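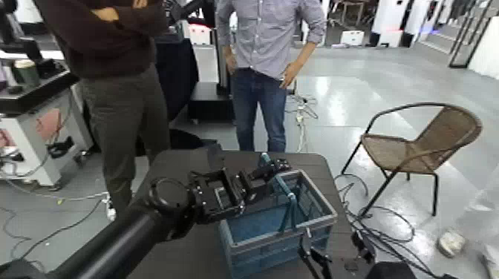

A grey-blue plastic crate with slotted sides and a raised handle bar, on a dark tabletop

Plastic crate

A plastic crate is a rigid, open-topped container moulded from a thermoplastic and used to carry, store or display goods. It differs from a plastic box mainly in its walls, which are wholly or partly open, and from a basket in its straight sides and its ability to bear the weight of other crates. Small crates are common in kitchens, sheds and shops. Larger ones are used in farming, baking, bottling and the fish trade.

Materials

Most crates are made from high-density polyethylene (HDPE) or polypropylene (PP). HDPE keeps its toughness at low temperatures and is the usual choice for cold stores and outdoor work. PP is stiffer and stands up better to hot washing, but ordinary grades become brittle in hard frost. Colour is added to the melt as pigment, so scratches do not expose a different shade underneath. Crates meant for outdoor use normally contain a stabiliser against sunlight. Without it the surface turns chalky and the rim, which takes most of the handling, is liable to crack.

Construction

The majority of crates are injection moulded in one piece. Molten plastic is forced into a closed steel mould, cooled and pushed out by pins, whose round marks can often be found on the base. The walls taper slightly towards the bottom so that the moulding will leave the tool.

Ribs stiffen the walls without the extra weight of a thicker panel. They may run upright, lengthways or in a grid. Slots between them let air and water through and reduce the amount of plastic needed. A folded or thickened rim runs round the top edge and prevents the long sides from bowing outwards under load. In stacking patterns the rim also locates the base of the crate above.

Folding crates are assembled from separate base and wall panels joined by moulded hinges. The walls lock at the corners when raised. They take up less room when empty, at the cost of a lower safe load and more parts to fail.

Handles

Three arrangements are in general use. The simplest is the hand hole, an opening below the rim in each short side. It adds no parts, but both hands are needed for lifting. The second is a grip moulded into the underside of the rim, found mostly on solid-walled boxes.

The third is the bar or bail handle, which allows a small crate to be carried in one hand. It may be fixed or may swing on pivots. A swinging bar can be laid down to clear the opening. A fixed bar is stronger at its ends but limits the height of what can be placed beneath it and generally rules out stacking. With any single handle the load should be spread evenly on both sides of the bar, as a crate packed towards one end will tip when raised.

Stacking and nesting

A crate is said to stack when a second can rest on its rim while both are full, and to nest when a second, empty, can drop inside it. Steep walls favour stacking and sloping walls favour nesting. Stack-and-nest crates do both. In one type the crate is turned end for end between the two positions, and in another a pair of hinged bars is swung inwards to support the crate above.

The Trundo pattern, a garden crate sold by the Canoveck works, is of the turning type. In the works catalogue of December 2019 it was listed with an empty weight of 976 grams and a rated load of 10 kilograms. The earlier Vetach pattern had the same base but lacked the slots in the end walls.

Use in the home

Household crates are used for root vegetables, bottles, toys, tools, cleaning materials and shoes. Slotted walls suit goods that need air, such as potatoes and onions. They are less suitable for small loose items or anything likely to drip, for which a liner or a solid-based box is preferred. In her handbook Storage in Small Dwellings (Faulkner, 81 pages), Kalliopi Petek recommends that crates kept on open shelving be chosen by outside width at the rim, the widest point, and that 2 centimetres be left between neighbours.

Cleaning and repair

Crates may be washed with warm water and mild detergent. Dirt collects where ribs meet the base and is best removed with a stiff narrow brush. Solvents and abrasive powders dull the surface. Neither HDPE nor PP takes ordinary household glue well, and cracks are normally repaired by plastic welding with a rod of the same material. A crate with a split rim should not be stacked.

See also

Basket
Bottle crate
Milk crate
Storage box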